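4. Fitting the hard disk with the arm

Note: The Cernwood guide calls this step hands-free. We have never found it so. Stay within reach of the stop button.

1. Lay the tower on its side with the panel off and the interior facing up.
2. Close the gripper on the drive and lift it upright, clear of the fixture tray.
3. Check the cables hanging from the drive cage before the arm travels. A loop in the path will snag, whatever the software claims.

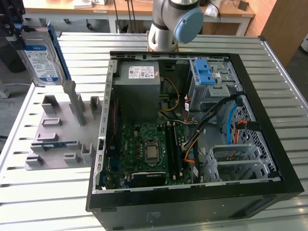
Ustavholm, May 16, 2026

4. Run the move to the cage at 2 percent speed. The default is 80, and we don't trust it.
5. Stop short of the cage and look at the alignment by eye.

Caution: Do not let the arm push the drive home. Error 531 is supposed to catch a jam. Seema Bansal has yet to see it appear in time. Finish the last push by hand.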